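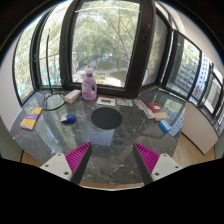 Hollow rents tables. We deliver them, we pick them up again, and in between we answer the same questions by email, which is how this page came to be. Most of the questions are about stone tops, and most of those arrive the morning after a party. Take a round dark grey marble top with pale veining, and a flat black pad in the middle about the size of a dinner plate. The pad is the part people move out of the way to make room for the cheese. Please read the section on hot dishes before you do that.

Last updated May 21, 2024.

BOOKING

How far ahead do I need to book?
For most of the year, 14 days. For June weekends, start in March and be nice to us on the phone. We have 32 stone tops and there are a great many weddings.

What is the smallest order you take?
One table. We used to ask for two, but people kept ordering a second one they didn't want and leaving it in the garage.

Can I come and see a table first?
Yes, by appointment, at the Undwood warehouse. Parking is on the gravel side. The door with the bell is not our door. Our door has no bell, so knock, and if there's a forklift going, knock again.

Do you charge a deposit?
$400 per stone top, back on your card after the table has been checked in. Wood and folding tables have no deposit. Draw your own conclusions about which ones come home in worse shape.

DELIVERY

Will it fit through my door?
Measure the door. Then measure the door with the door in it, meaning the opening you really have once the thing is swung back on its hinges. The top travels on its edge, so for a round one we need its full width in height, plus room for two people and their elbows. Tight turns at the top of a staircase are where the day usually goes wrong. Send us a photo of the turn.

Do you carry upstairs?
One flight is included. After that there's a fee per flight, and it goes up the way the stairs do. We don't do spiral stairs. We have done spiral stairs, and we don't do spiral stairs.

Can I move the table once you've set it down?
We'd much prefer that you call. The top and the base are two separate objects that have agreed to get along. If you lift by the top, they stop agreeing. If it has to shift a few inches, get a person on each side and push low on the base, with felt underneath.

My floor isn't level. Is that a problem?
No floor is level. We bring shims. Leave them where we put them, even if they look like trash somebody forgot.

CARE WHILE YOU HAVE IT

Can I put hot dishes on marble?
Not straight on it. Marble can take some warmth, but a casserole out of the oven in one spot can mark the polish or, on a bad day, find a crack you didn't know was there. Use a trivet, a board, or a folded towel if you're desperate.

What about candles?
Fine, in holders. Wax on the top should be left to go hard and then eased off with a plastic card. A library card works. A butter knife works too, and then we keep some of the $400.

Somebody spilled red wine. What now?
Blot it. Don't rub it, and don't pour white wine on it, whatever your uncle says. Plain water, a little dish soap, a soft cloth, then dry it off. If there's still a shadow in the morning, leave it alone and tell the driver.

And lemon juice?
Worse than the wine, and a lot sneakier. Acid dulls the polish, so what you get is a pale ghost of a lime wedge that no amount of wiping will shift, as the mark is in the stone and not on it. If you're running a bar, ask for one of our granite tops. They're uglier and they forgive more.

Which cleaner should I use?
We use Vivedix stone soap and leave a small bottle with each order. You're welcome to use any cleaner marked safe for marble. Vinegar is not a marble cleaner. We know what the internet told you.

Can children sit on it?
No.

Can adults?
Also no. We get more calls about the adults.

RETURNS AND DAMAGE

Does it have to be clean when you pick it up?
Wiped down is plenty. Take off the tablecloth, please – we have a shelf of tablecloths, some of them quite good, and would like to stop adding to it.

I think I chipped it. Should I tell you?
Yes, and keep the chip. Tape it to a piece of paper. A small chip with its missing piece is an afternoon's work, and without it the job takes longer and costs more. Gluing it yourself costs the most.

What's the most a damaged top could cost me?
The Dreßler tops, our oldest, are down as $4000 each to replace, and that's the ceiling. It's in the rental agreement on the page everybody signs. The damage waiver takes care of chips and stains but doesn't cover drops.

Is it pronounced Dresler or Drebler?
The letter is a double s. It isn't a B. Our own invoices had it as a B for years, so no hard feelings.

Can I buy the table?
Sometimes. We sell off a few tops each winter, marks and all, and people who rented one get first look. Ask to be put on the list when you book. If your question isn't here, email us, and it may end up on this page with the embarrassing parts taken out.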